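Hanging stemware rack or just a towel?

vega_barrios
Thinking of a Gorholm wire rack for 14 wine glasses. Does hanging them do anything a towel doesn't?

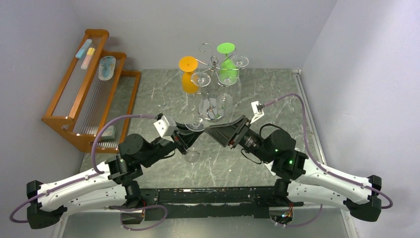 Stemmed glass foot up, silver wire rack behind

idun.h
Doubt it. Mine came with "3000 hangs guaranteed." Who counted?

tcronin
Disagree. Rims on a towel trap steam and smell musty. I've hung mine for 5 years.

idun.h
Musty glasses mean a musty towel, Teresa. Wash it.

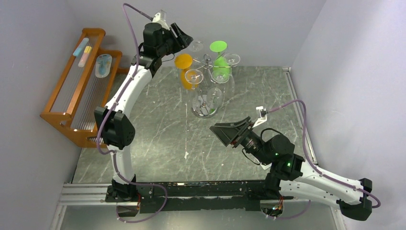 Wobble is my worry with any of these. I'd want to see one fully loaded on one side before I paid. The wire base is round and all the arms spread from a single center post, so I'd fill opposite sides first.

tcronin
Mine has never tipped.

vega_barrios
Leaning towel for now.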